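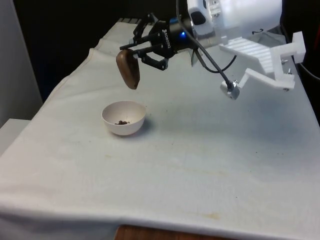
Can a machine do the chores yet? Scooping, for one

Posted 8/17/19

Every few months someone at work forwards me a video of an arm folding a towel and asks when they can buy one. My answer has been "not yet" for as long as I've been asked. I'd like to be more specific, so this post is about one chore: moving dry stuff from one container to another with a scoop.

A person does this without looking very hard. For a robot it splits into several problems that don't have much to do with each other.

The grip. Scoop handles are made for palms. A three-finger adaptive gripper, like the Robotiq, can wrap around a rounded handle and hold it firmly enough to lift. Lifting is the easy load. When the bowl of the scoop pushes into a pile, the force acts at the far end of a lever and the handle wants to rotate between the fingers. A polished wooden handle makes this worse. If it slips by 5 degrees, the controller is still planning for a tool that is no longer where it thinks it is.

The material. Dry granules flow, jam and bounce. There is no single pose to estimate. Kobe Nijs, who writes motion software at Ploltetti, told me he stopped trying to model the grains and now models only the surface of the pile. That works well until the pile gets small. The last spoonful at the bottom of a round bowl slides up the wall ahead of the scoop, and a light bowl goes with it.

The bowl itself. White bowl, white cloth, soft shadows: depth cameras do poorly with this. Mounting a camera near the wrist helps on the approach, but the tool then blocks part of the view at the moment of contact. Cloth also wrinkles and shifts, so the height of the table is only true locally.

The spill. I have yet to see a chore demo that includes wiping up. Van Beek lists scooping and pouring as one skill and cleaning as another, sold separately.

On the shop floor the answer is different, and duller. Dosing dry goods has been automated for decades with hoppers, augers and load cells. Efe Oyewole runs a line with 1,434 doses per shift and no fingers anywhere in it. She has no interest in an arm with a scoop, and I wouldn't either in her place.

So for the home: holding the scoop, yes. Filling it from a deep bin, mostly. Emptying a nearly empty bowl, no. Next post is on jar lids, once I've finished reading the Eltus torque notes.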